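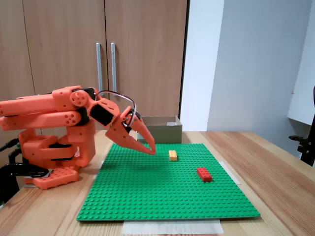
# About Nutgate

Nutgate is a brick-building school for children, grown-ups and anybody in between. We run classes, open table hours and birthday mornings out of two rooms above a shoe repair shop, and if you've ever climbed our stairs you'll know the sound that greets you at the top, which is a great many small plastic pieces being stirred by hand in a drawer. We love that sound. Some of our parents say they hear it in their sleep!

We opened with one table, a box of secondhand LEGO bought from a neighbor, and a sign in the window that faded before anyone had answered it. The first class had five children in it, and three of those were cousins. Things grew from there, slowly and then rather quickly one December, when it rained for most of the month and it seemed every family in the neighborhood was looking for something to do indoors. We took over the second room that winter, painted it ourselves (the ceiling still shows it) and put up the long shelf where finished builds go to be admired for a couple of weeks before they're taken apart again.

## How we teach

Every beginner at Nutgate starts with a green baseplate and very few bricks. People are sometimes surprised by this, and the odd child is downright offended, having come up the stairs past drawers and drawers of wheels and windows and little doors. But a big open plate with hardly anything on it is a wonderful place to think. Where should the first brick go? Straight along the studs, or turned? How far away can the second one be and still feel like part of the same idea? We've had whole happy lessons go by on questions like these, and by the end of them the children are placing bricks with real care, pressing down with a flat finger and counting studs under their breath.

We also tape our plates to the table. A plate that slides about is a misery for small hands, and ordinary masking tape holds it nicely and peels off the wood afterward without much fuss. New helpers learn taping before they learn anything else.

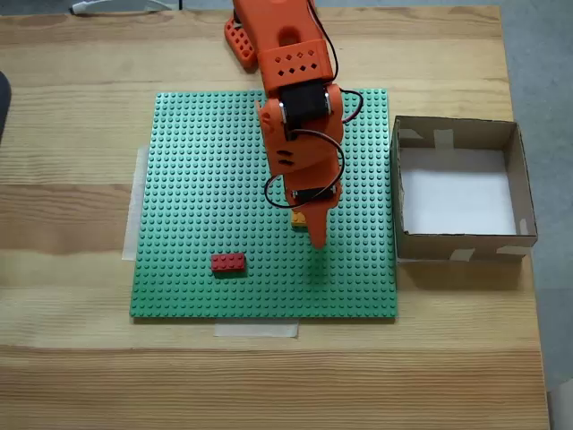 *Red and yellow on the green plate, taped down and ready for building.*

After the first bricks come walls, corners, and the great discovery that overlapping makes things strong. From there it's bridges and towers, and then whatever the group gets excited about. Last season it was a harbor town the children named Rerkulari, with a lighthouse, a fish market and a truly alarming number of traffic circles. It used 1580 bricks by the builders' own count, and they'd like that number written down somewhere, so we've put it here for them.

## Our rooms

The front room is for classes, with 8 places at the tables, and we don't squeeze in more than that. The back room is for open table hours, when you can drop in, pick a plate and build whatever you please. Adults are very welcome on their own. One of our regulars comes in after work, makes a small house, takes it apart and goes home, and we think that's a perfectly good evening.

Our drawers are sorted by shape first and color second. There was a long argument about this in the early days, and we're glad to say it's over. The tables and shelves came from Kang, the joiners around the corner, who also rounded off the edges for us after a few bumped foreheads. Our storage trays are from Pradex, and they've put up with more than any tray should have to.

## Coming to see us

You're welcome to visit before signing up for anything. Come during open table hours, sit down, have a go and ask us whatever you like. Children under 5 need a grown-up next to them, and the grown-up gets a plate too. Please leave your own bricks at home, however special they are, as it's terribly hard to find them again at tidying time. We spend the last few minutes of every session putting pieces back in their drawers, and everyone helps, visitors included.

Page updated 2020-01-23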